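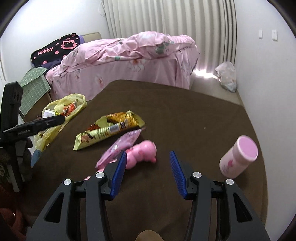
Beryl Dawber would throw the lot out, and told me so before I had my coat off. Wrappers, she holds, are trash with good publicity, and a bedroom is no place for them.

Elin Llewellyn has heard this before. She has been clearing bedrooms for 8 years under the name Caltilia, and she starts every job the same way: a big surface, a plain brown cloth, and whatever was lying around the bed put on top of it.

"People want me to start with the closet," she says. "The closet is fine. The closet has a door. I want the snack packets."

She has opinions on snack packets. The yellow ones, she says, survive longest, being cheerful. Shiny pink and purple ones get mistaken for something worth keeping. "I had a client in September who'd filed one. In a folder. We talked about it for most of a Tuesday."

Toys are slower going. Ask Llewellyn about a glossy pink thing made of round lobes and she declines to say what it is. "I don't ask what it's supposed to be. I ask where it sleeps. If they can't tell me, it goes in the box by the stairs, and the box gets opened again in a month."

And is it ever opened?

"By children, yes. Adults walk past it."

The brown cloth is her one extravagance. It cost 53 dollars, it is dark enough to show every crumb, and she won't lend it out. Dawber, who shares the van and the invoices, considers it a tablecloth with ambitions.

Llewellyn charges by the room and not by the bag, having once filled roughly 100 bags at a house on Nowakowski Street and regretted the arithmetic. Her own bedroom is off limits to visitors, myself included. I asked whether there were wrappers in it.

"Next question," she said, and Dawber laughed into her tea.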